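The Pink Bowl

By the time Maja Malinowski had found the right door she had already climbed the wrong stairs, apologized to a dentist, and carried her paper bag up and down so many flights that the bottom of it had gone see-through with butter. She held it from underneath, the way you would hold a cat you didn't know very well, and pushed the door open with her hip.

It was January in Drimthorpe, and the light was the thin kind that comes in sideways and leaves early. But the windows up here were good ones, and the walls were white, and the whole long room had more brightness in it than the street did. There were white shelves along one side with their open squares, and a round pink table so pale that you might have taken it for cream if you hadn't just set something properly pink down next to it.

The something was the bowl. It had been her grandmother's, or at least it had lived in her grandmother's kitchen, and in Maja's family those were treated as the same thing. It was the pink of canned salmon, wide enough to bathe a baby in (Maja had been told she was the baby), and it had come across an ocean wrapped in a tablecloth while the good china was left behind with a cousin. It had held plums, and pancake batter, and one winter a great many unmatched gloves. Now it held whatever she brought in the mornings.

"You're late," said Sérgio Vilela, who didn't mind at all.

"I met a dentist."

"Did you bring the long ones?"

She had brought the long ones. They came from Skalach, the bakery down by the bus depot, where the woman at the counter wrote the number of your order on the bag in pencil and then shouted it even if you were the only person in the shop. Today Maja had been 138. She had stood there by herself at twenty to eight, looking straight at the woman, and waited politely to be called.

Sérgio moved his papers off one of the green mats to make room. He was fond of those mats. He liked their little white squares, and he would set things down on them very exactly, a cup here, a pencil along the line there, as though somebody might come by and check. Maja put the bowl down crooked. He looked at it, and she looked at him looking at it, and he reached over and turned it a little, though of course it was round and came out just the same.
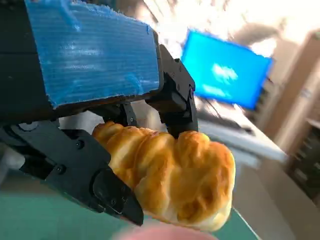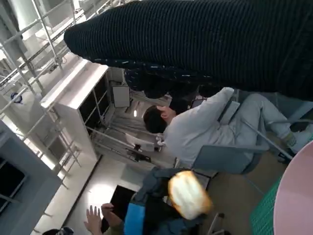
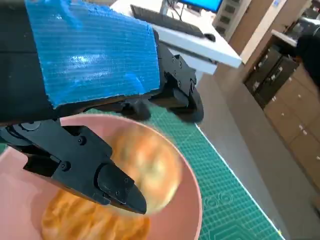 From the top: one of the long ones, the room with its white shelves, and the pink bowl on the green mat.

"My father used to say you can judge a bakery by the underside," Sérgio said. He bent down until his nose was nearly in the thing. "Anyone can get a shine on top. You look at the pale parts. See there, along the bottom edge? He'd have said two more minutes."

"Your father never paid for anything at Skalach."

"My father never paid for anything anywhere. He carried his own bread in his coat."

She laughed, and then she thought about it for a while, because he almost never talked about his father, and when he did it was always bread, or coats, or the price of shoes. They had known each other for 2 years. She knew how he took his coffee and what he thought of the new bus timetable, and she could have drawn you his handwriting. But there was a whole man with a loaf in his coat walking around behind him, and she had only ever seen the back of the man's head.

"What kind of bread?" she asked.

He straightened up. It took him a moment, the way it does when somebody asks the second question and you had only got ready for the first.

"Dark," he said. "With a hard crust. There was a place called Zapata, on the corner, it had been a shoe store and they never changed the sign. Everybody just said they were going to Zapata for bread. When they finally shut, the sign went to my uncle, and he put it up in his garage. It's there now, I should think. I haven't been since 2000."

"That's a long time not to see a sign."

"It's 970 miles," said Sérgio, as if he had measured it on the mat.

Maja pulled one of the gray chairs over and sat. Down the room somebody was talking in a low voice, and outside a truck was backing up with a great deal of fuss, and neither of them paid any attention. She thought about her grandmother on the boat, with the good china gone to the cousin and that ridiculous bowl on her lap, and how the old woman had always been asked why she brought it and had always given a different answer. It was light. It was heavy, and would keep the tablecloth from blowing away. It was the only thing she'd been sure was hers.

"You could ask him for it," Maja said. "Your uncle."

"For the sign? Where would I put a sign?"

She looked over at the white shelves, where most of the squares were in no particular order, and then back at him, and raised her eyebrows.

"It's as long as a door," he said.

"Then we'd take a shelf out."

He didn't say no. He picked up his pencil, which had been lying perfectly straight along its line, and he wrote something small on the corner of the bag, down where the butter hadn't got to yet. She couldn't read it from her side. It might have been the name of a street — it was about the right length.

Then he tore the longest one in half, not very evenly, and gave her the end with the dark shiny top, and kept the pale one for himself.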